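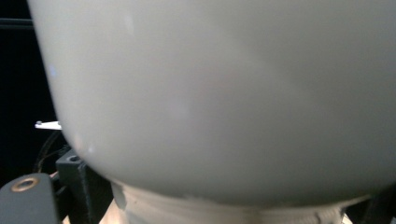

Home Topics Rings & Settings Repairs Members Search

Can old family gold be made into two wedding bands?

meltdown_bride

Hi all! I have a little box of old gold from my mother's side of the family: two plain bands, a broken chain and one earring whose partner went missing years ago. My fiancé and I would love to have it turned into our two wedding bands. The wedding is in February, so we have some time but not forever.

I went to Tivholm here in Altville and they were lovely, but they'd only take the gold as credit toward new rings from their Tu range. Beautiful rings, just not made from our gold! Another place, Damine, says they can melt it and quoted $500 for each band, with any extra gold added on top.

Is that a sensible thing to do? Can a chain and a ring go in the same pot? And I'm completely stuck on the finish. Mine could be shiny, but he wants something "not shiny" and that's as far as he's got.

Posted 22nd August

benchpeg3485

Oh, I love these jobs! Yes, it can be done, and it's a wonderful way to use pieces that would otherwise sit in a box. A few things to sort out first.

Find out what you've got. Look inside the bands and on the chain clasp for stamps. 14K or 585 is one thing, 18K or 750 is another, and if you mix them you end up with something in between that can't honestly be stamped as the higher one. Ask the goldsmith to test each piece as well, as stamps can be wrong. Old chains are the troublemakers, by the way. Every soldered link brings a bit of solder into the melt, and solder can make the new metal brittle or leave tiny pits. Many of us would use your two bands for the rings and have the chain refined, or trade it in against whatever new gold is needed. If you want every piece in there, say so up front and let them tell you how they'd handle it.

Ask whether your gold is melted on its own, and whether you can be there to watch. Plenty of workshops say yes and it's a real thrill (wear closed shoes and tie your hair back!). Also ask what happens to leftovers, and get the weight written down before you hand anything over. 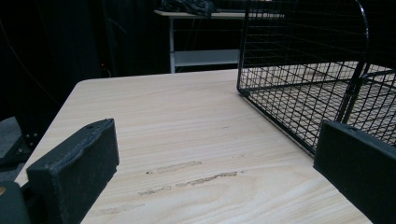 For your fiancé's ring, "not shiny" usually comes down to brushed, satin or hammered. Brushed means fine lines all going the same way, and the pale wooden tabletop in the photo has a grain a lot like it, thin lines running across without any real depth. Take that look, put it in gold, and you're nearly there. Satin is softer, with no lines you'd pick out at arm's length. Either one will slowly go shinier with wear, and a jeweler can put it back in a few minutes. I've done mine at home with 1000 grit paper, but please practice on scrap first!

Have fun with it. You're going to love those rings.

twobands_happy

We did this with my grandfather's ring!! Best decision of the whole wedding. We paid $200 extra for new gold to make up the weight, so ask about that early. Mine is polished, my husband's is hammered, and he shows it to everybody.

rosecut

get the inside engraved too, it looks great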